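Can a Robot Do Your Chores Yet?

Imagine you spill your juice and a robot zooms over to clean it up! Will that happen at your house soon? Let's find out.

Robots are already great at doing the same job over and over. A robot in a factory can put a lid on a jar 3,285 times and never get bored. But your home changes every day! Socks land in new places. Cups tip over.

Cloth is extra tricky. A block keeps its shape when you pick it up, but a shirt flops, bends and bunches. A robot has to find an edge, pinch it, and work out where the rest of the fabric went.

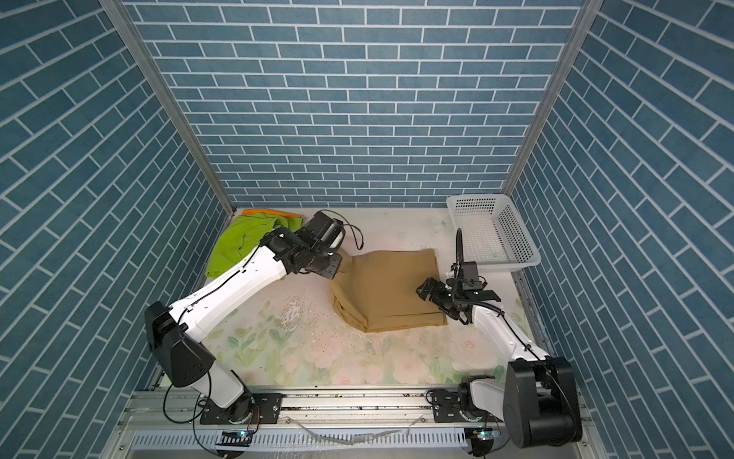

Wiping up is hard too. How hard should you press? Did you miss a spot? You know by looking and feeling. A robot has to learn all of that, and learning takes LOTS of practice.

So, can machines do chores yet? Some can do a little! Robot vacuums roll around many homes right now. Folding, wiping and tidying a whole room still needs you.

Try it yourself: fold a towel using only two fingers on each hand. Tough, isn't it?

Written by Vasanthi Subramaniam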